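What the Pernstead buyout letter leaves out

My old employer wants to give me money. The letter came from Pernstead on a Tuesday, thick paper, with a window envelope inside for my reply, and it says I can swap my monthly pension for one lump sum if I sign within 60 days. There's a booklet too. The booklet has a lot of sunsets in it.

I worked there long enough to earn a benefit of $711 a month starting at 65. It isn't a fortune, but it's fixed and it lasts as long as I do. The lump sum looks huge next to it, which I suspect is why the two numbers are printed side by side in the same size type.

What I can't find anywhere in 26 pages is a plain statement of the interest rate they used. It's in an appendix, sort of. You get the name of a table and a reference to the plan document, which you have to request in writing. I requested it in October, when the first "heads up" postcard went out. I'm still waiting.

The rate matters a lot. When rates go up, the lump sum shrinks, and the same $711 is suddenly worth less on paper even though it buys the same groceries. If they picked last year's rate, fine, tell me. If they picked a day that suited them - well, tell me that too.

Then there's Hidon, the firm hired to run the phone line. I called twice. Both people were perfectly nice and both read me the same paragraph about "flexibility and control." I asked who carries the risk if I live to 95. Long pause. Then the paragraph again. I asked if Hidon gets paid more when more people take the cash, and was told that was outside the scope of the call.

I'm not saying it's a scam. For somebody in bad health, or with card debt, or with no spouse to think about, the cash could well be the right choice. One guy on the retiree message board took his and says he sleeps better. Good for him. But a company that has spent 5 years telling investors it wants to "de-risk" is moving that risk somewhere, and I have a pretty good idea whose mailbox it landed in.

My deadline for the form is 6th March. As things stand I'm leaving the boxes blank and keeping the monthly check. If the plan document shows up before then I'll read it, appendix and all, and post the rate for anyone else who got the same letter. 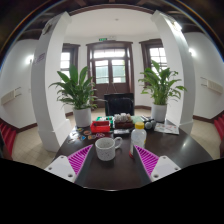

Speckled mug, brown table.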